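Craft & Home > Fabric > Dip-dyeing a cotton cloth

Start Fabric Paper Kitchen Kids Contact

Dip-dyeing a big table cloth, white to teal to dark green

Right, quick one. Several of you asked how to get the soft wavy line where the pale bit turns into the green. Writing it down before I forget. Done four of these now, one went wrong, see further down.

Takes an afternoon plus a night of drying. Not hard. Messy.

What you need

Big cotton cloth. Old sheet is fine, single bed size. No polyester, the dye slides straight off it.
Two lots of cotton dye, a teal and a dark green. I use Posel powder. Anything for cotton will do.
Salt, ordinary. 300 g per bucket.
Two deep buckets or one bucket and a washing-up bowl.
Rubber gloves. Long ones.
A broom handle or airer to hang the cloth over.
Four clothes pegs.
Old towels for the floor.
Safety pins, a few.

Wash first

Hot wash, no softener. New cloth has a finish on it and dye goes on patchy. Even old sheets, wash them. Leave it damp when it comes out. Damp cloth is the whole trick to the soft edge, dry cloth gives you a hard tide mark.

Pin your lines

Lay it out flat. Decide where the white stops. I like a good third left pale. Put a safety pin at each side where teal starts, then another pair where the dark green starts. Pins don't need to be level to the millimetre, you're going to blur it anyway.

Want the colour running side to side? Dip a long side. Want it running end to end? Short side. Think about which way it'll lie on the table before you start, I didn't the first time and ended up with all the green hanging off the end by the radiator.

Mix the teal

Read your packet, they differ. Mine wants hand hot water, powder stirred into a jug first, then into the bucket. Salt in after. Stir till you can't feel grit on the bottom. Stir again. Any lumps left will be dark freckles on your cloth for ever.

First dip

Gather the cloth loosely, like a curtain. Don't twist. Hold it from the pale end, lower it to the first pins, and then keep moving. Up and down, a hand's width, slowly. Keep your hands uneven, one a bit higher then the other. That's where the wave comes from.

Ten minutes of that. Arms will ache. If there are two of you swap over. Ashton Hapeta does his with the cloth hung over a broom handle on two chair backs and just rocks the handle, much easier on the shoulders, I've copied him since.

Then drop it so only the part below the first pins by a good few inches is under, peg it there, leave twenty minutes. The bit that only got moving dye stays lighter. The bit that sat goes proper teal.

Second dip, the green

Lift out, squeeze, don't wring. Wringing pushes colour up into your white. Mix the dark green same way as the teal, fresh salt. Lower to the second pins. Same up and down for five minutes, then peg and leave. Forty minutes if you want it really dark. It dries a lot lighter than it looks in the bucket so go past where you think.

Do not answer the phone during this bit.

Rinse

Rinse from the pale end down, always. Cold water, shower head is good. Let it run off the dark end into the bath. Keep going till the water is clear, then go on a bit longer. Facundo Figueroa stopped when it was "nearly clear" and has a green bath mat.

Hang it dark end down. Overnight. Not in sun.

What you're aiming for

Pale grey-white, then teal, then a deep dark green, no hard line. Grey-white and not bright white, a bit of colour always creeps in the rinse and I think it looks better for it. Wave should be gentle. You can bleach round a stencil later if you want stars or whatever, separate page for that.

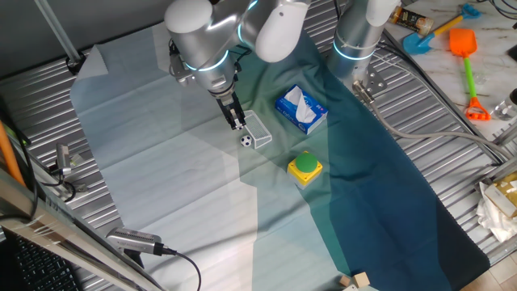

Dip-dyed cloth spread out, pale on the left, teal and dark green on the right. Fold creases still in.

Creases

Yes, iron it. Iron while a bit damp, wrong side up, hot. Old towel over your ironing board cover for the first go as there might still be loose dye. If it's been folded in a cupboard the creases set hard and show up on the pale part worst of all. Steam helps. Or roll the cloth on a cardboard tube for storing and don't fold it at all, Inger Steinarsdóttir does this and hers always looks better than mine.

On a ridged or slatted table you'll want something underneath. A blanket, felt, an old curtain. Otherwise cups wobble. A big cloth can also go on at a slant if the table's smaller than the sheet, corners hanging down, looks quite nice and hides a wonky hem.

The one that went wrong

Dry cloth. I was in a rush (I know) and dipped it straight out of the cupboard. Hard line right accross, like a bath ring. Tried to save it by re-wetting and dipping higher, which gave me two hard lines. It's a dust sheet now.

Other things that go wrong:

Blotches in the pale part. Drips off gloves. Rinse gloves before you touch the white end.
Green looks flat and bluish. Not long enough in the second bucket, or water had gone cold. Do it again, no harm.
Teal has vanished. Pins too close together, green crept up over it. Leave a wider gap next time.
Colour comes off on hands after. Not rinsed enough. Back in the bath.

Washing it later

Cold, on its own, for the first three washes. After that thirty degrees with dark things. Never with towels you like. Any mild liquid is fine, no bleach in it, check the label as some "whitening" powders have it hidden in there.

Stains on the pale half: dab with cold water and a bit of washing-up liquid straight away. On the green half you won't even see them, so sit the messy eaters that side.

Quick questions

Can I use a washing machine dye? For one solid colour yes. Not for this, it needs a line.

Can I do it with three colours? Domingo Olivares did, added a yellow. Went a bit seaweed where it met the teal but he's happy.

Linen? Yes. Takes colour faster, halve the first leave time and look.

How much dye for a double sheet? Twice what I've said, and a bigger bucket. It needs room to move or you get pale folds.

Can I use the buckets for food after? No.

Updated 7/17/19, fixed the salt amount, it was wrong before, thanks to Cillian Madigan for spotting it. Napkins to match are next, same method but peg them in a row on a coat hanger and dip the lot together.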